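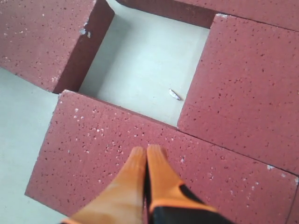
Frequently Asked Questions

Bakke Perry is our sparkling pear drink with alcohol, made in Fullholm from local pears. We receive many letters about it, so we collected the most usual questions on this page. Last updated 11 June 2018.

What is perry?

Perry is made from pears in the same way as cider is made from apples. We press the fruit, we let the juice ferment, and after some months we put it in bottles. It is not apple cider with pear flavor added. In our bottles there is only pear juice, yeast and a small quantity of sulfite.

Which pears do you use?

Mostly old perry pears, which are small, hard and very unpleasant to eat from the tree. They have a lot of tannin and this gives the drink its dry feeling in the mouth. To this we add some juice from the Grostevora pear, a softer kind which grows well on the slope behind our press house. In years with a late frost the part of Grostevora is smaller and the perry becomes more sharp.

Is it sweet or dry?

We make two kinds. The Atwood is medium dry and has the smell of ripe pear, hay and a little lemon. The Bakke Reserve is fully dry and has more tannin. If you usually drink sweet cider, please begin with the Atwood.

Why does my perry taste a little sweet when the label says dry?

Pears contain a kind of sugar called sorbitol, and the yeast cannot eat it. For this reason even a fully dry perry keeps a soft and round taste. Please note also that sorbitol in large quantity can disturb the stomach of some people. One or two glasses is normally no problem, but if you know that you are sensitive, drink slowly the first time.
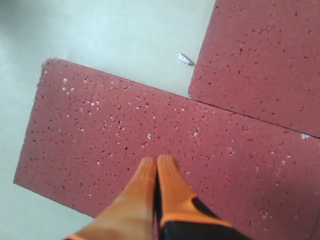 Why is there something at the bottom of the bottle?

It is yeast and fine pieces of pear. We do not filter the Reserve. The sediment is safe to drink and some customers like it. If you prefer a clear glass, let the bottle stand upright in the refrigerator overnight and pour in one slow movement, then stop when you see the cloud coming to the neck. The Atwood is lightly filtered but it can also show a thin haze when it is very cold.

How should I store it?

Keep the bottles standing, in a dark place, with a temperature which does not change much. A cellar is best, but the floor of a closet is also fine. Do not keep them on top of the refrigerator, where it is warm and the bottles shake all day. The Atwood should be opened in the first two years. The Reserve can wait longer, and we have ourselves opened bottles of five years which were very good, although the bubbles were fewer.

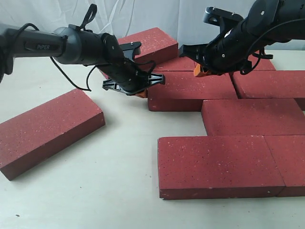

After opening, close the bottle with a sparkling wine stopper and finish it the next day. It does not become dangerous on the third day, only flat and a bit sour.

At which temperature do I serve it?

Cool, but not ice cold. Take it out of the refrigerator ten or fifteen minutes before you pour. A white wine glass is better than a tall beer glass, and please do not add ice.

What food goes with it?

The Atwood goes well with roast chicken, mild blue cheese and almond cake. The Reserve is better with fat and salty things, for example smoked pork, fried fish or a hard old cheese. We do not recommend it with very spicy food, as the tannin becomes bitter.

Is it gluten free? Is it vegan?

Yes to both. We use no grain, and we do not clear the perry with gelatin or egg white.

Do you make a version without alcohol?

We sell the fresh juice from the press house in the autumn, as long as we have it. It is pasteurized in bottles and keeps until January if you do not open it. We have tried to make a perry with the alcohol removed, and we did not like the result enough to sell it.

How many bottles do you make?

From the last harvest we filled 3647 bottles of Atwood and 727 bottles of Reserve. The perry pear trees often give a lot of fruit in one year and little in the next, so the number can be quite different each time. When a kind is sold out, we write it on the order page and you have to wait for the next bottling. 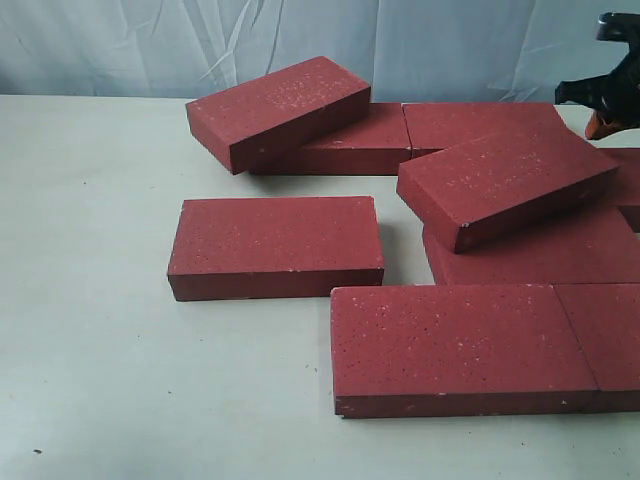 Can I order only one bottle?

In the shop in Fullholm yes. By mail we send boxes of six or twelve, and you can mix the two kinds in one box. The person who receives the box must be an adult and must show identification to the driver.

What if a bottle arrives broken?

Please take a photograph of the box and of the broken bottle before you throw anything away, and write to us within 30 days. We send a new bottle or return the money, as you prefer. You do not have to mail the glass back.

Can we visit the press house?

Yes, but please write first. A tasting takes one hour and the largest group we can receive is 27 persons. During the pressing weeks we do not take groups, as the yard is full of fruit boxes and the floor is slippery. Dogs are welcome outside. Children can come with their parents and they get juice.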